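Project Prakel: Teaching Two Arms to Fold a Towel
Final report, 13 December 2020 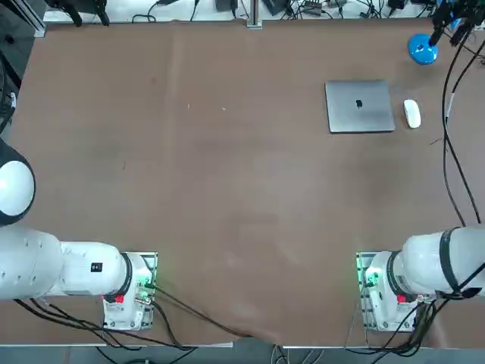
Figure 1. The two-arm workspace with both arms at rest. Laptop and mouse at upper right.

1. What we set out to do

Our July proposal promised a system that would fold towels from human demonstrations. It also promised shirts. The shirts are now listed under future work, where they have plenty of company.

2. Method

We recorded 366 demonstrations by guiding the arms through each fold by hand. Of these, 60 were held out for testing. The policy takes the head camera view and the joint positions and predicts the next short stretch of motion for both arms.

The table is covered in brown material. The covering wrinkles, especially near the front edge, and an early model tried to fold a wrinkle. We gave it partial credit for initiative - none for accuracy - and added demonstrations recorded over a creased surface.

3. Results

We compared two versions, Pason (both arms share one policy) and Zesar (one policy per arm). Pason completed the full fold in 4 of 5 live trials. Zesar completed none, mostly because each arm waited politely for the other to start.

Five trials is a small number, and we know it. The fifth Pason run ended with the towel on the floor, folded once, rather neatly.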